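Demonstration collection (robot learning)

Demonstration collection is the gathering of recorded examples from which a robot control policy is trained. Each example, usually called an episode, holds the sensor readings and the commands sent to the robot during one attempt at a task. The policy is later fitted to these records, so that given similar readings it produces similar commands. The practice belongs to the wider field of imitation learning and is distinct from reinforcement learning, in which the robot improves by trial and a numerical reward.

Contents
1 Background
2 Equipment
3 Task layout
4 Procedure
5 Checking and rejection
6 Known faults
7 See also

Background

Early work on teaching robots by example relied on a person moving the arm by hand while the joint angles were stored and played back. Playback reproduces a movement exactly and fails when an object has been shifted. Learned policies take camera images as part of their input and can, within limits, adjust to a new position. The cost is a much larger number of examples, covering the positions, lighting and starting poses that the robot is expected to meet.

Low-cost arms built from printed parts and hobby-grade servos widened access to the method. Small groups now record their own sets, often for a single table and a handful of objects. The Ogola tabletop set, used in this article as a worked case, contains 2224 recorded episodes, of which 1233 were kept for training.

Equipment

A common arrangement has two arms of matching joint layout. The operator moves the first, called the leader, and the second, the follower, copies its joint angles. Only the follower appears in the camera views used for training. Other arrangements use a game controller, a hand-held tracker or a keyboard. Leader and follower pairs are favoured for fine work, as the operator sets every joint directly.

Joint angles are read from the servos at a fixed rate and stored beside the camera images. The two streams must share a clock. A delay between them teaches the policy to act on an image that no longer matches the arm, and the resulting motion tends to overshoot. The Drokar recorder, which was used for the Ogola set, stamps each reading on arrival and marks any episode in which the gap between image and joint reading passes a set limit.

Cameras are fixed overhead, to one side, on the wrist, or in some mixture of these. An overhead view gives a nearly constant scale across the work surface but shows little of the height of the gripper. A wrist view shows the moment of grasping well and loses sight of the target area during transport.

Task layout

The work surface is kept plain and repeatable. Cutting mats are widely used for the purpose, their printed grid giving the operator a reference for placing objects and for checking that neither mat nor camera has moved. Target areas may be marked with coloured tape, which can be lifted and relaid without damage to the surface.

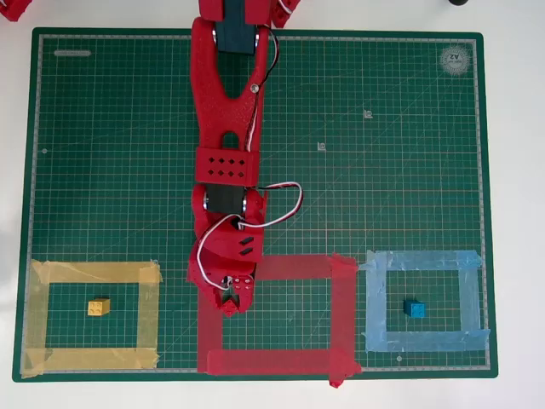

Toy building bricks are frequent choices for early sets. They are rigid, cheap to replace and sold in consistent sizes, and their flat sides suit a two-finger gripper. Colour can serve as the only difference between otherwise matching objects, so that a task such as sorting tests whether the policy is using the image at all. A policy that ignores colour will still reach, grasp and release, but will choose the destination wrongly.

Layouts are varied according to a plan drawn up before recording. In the Ogola set the plan listed 39 starting layouts, each giving the position and angle of every brick. Operators left to choose positions freely tend to favour the middle of the reachable area and to align bricks with the table edge, which leaves the corners and the turned positions thinly covered.

Procedure

A session begins with calibration. Each joint of the follower is moved to a known position and its reading compared with a stored value. The camera view is then compared with a reference image, often by overlaying one on the other.

For each episode the operator sets out the objects, returns the arm to a starting pose, starts the recording, carries out the task and stops the recording. The arm is normally brought clear of the objects at the end. Where a written instruction is stored with the episode, its wording is fixed in advance, or drawn from a short list if variety of language is wanted.

Pace affects the result. Slow demonstrations contain long stretches with little movement, and a policy trained on them may halt partway. Very fast ones blur the image. The Nastden guide, a set of working notes circulated among small laboratories, advises a steady speed and no pause before the grasp.

Failed grasps are treated in two ways. Some projects discard them. Others keep those in which the operator recovers, on the grounds that the policy will meet similar situations and needs an example of the correction.

Checking and rejection

Episodes are reviewed after recording, by eye or by script. Of those dropped from the Ogola set, 596 were rejected for timing faults and the remainder for incomplete tasks or wrong labels. Typical automatic checks cover missing images, sudden jumps in joint angle, and episodes far shorter or longer than the median.

A portion of the accepted episodes is held back from training. Error on this portion is a weak guide to success on the real arm, and most projects also run the trained policy on the table and score the attempts. The Nurberg protocol scores reaching, grasping, transport and release separately.

Known faults

Drift in servo zero points over a long session shifts the recorded angles without any visible change in the task. Shadows cast by the operator can become an unintended signal, as can the operator's hand if it enters the view. Tape that is relaid in a slightly different place between sessions may help the policy to generalise, but makes results from separate sessions harder to compare.

See also

Behavioural cloning
Calibration
Imitation learning
Pick and place
Teleoperation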